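Koskela Scholars' Open Day, March 2020

The Koskela Foundation gives out 200 scholarships a year and holds one open day, so that donors can see where the money goes. Mostly it goes on fees. On the day itself a fair amount goes on pastry.

I signed in, was handed a badge with somebody else's surname on it, and decided to keep it.

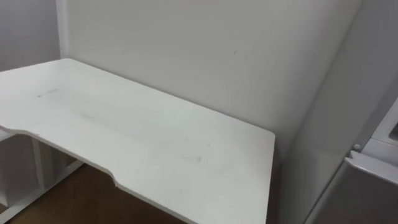
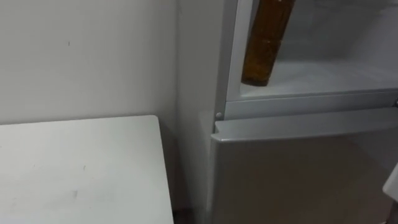 Thư Thái thought the awards should have come first, before the speeches, while the parents were still awake. She had a point. We had a welcome from Benex, which sponsors the science prize, then a longer welcome from Isetell, which sponsors the other one and didn't want to be outdone. Both used the word "journey". One of them used it of a spreadsheet.

The medals, when they came, were worth the wait. Four pupils took gold, each with a cheque for £2,000, and two took the new Clilness award for service to their town. Lauri Nurmi got the biggest cheer for running a homework club in a bus depot since November. Asked from the stage what he had learned, he said "timetables" and sat down. It was the best speech of the afternoon by some distance.

After that came the group photograph, which took longer than the ceremony. The tall ones were sent to the back, then the gold medallists were sent to the front, and the tall gold medallists were left to work it out for themselves.

Applications for next year open in November. The form is nine pages long and asks for your school's address on three of them.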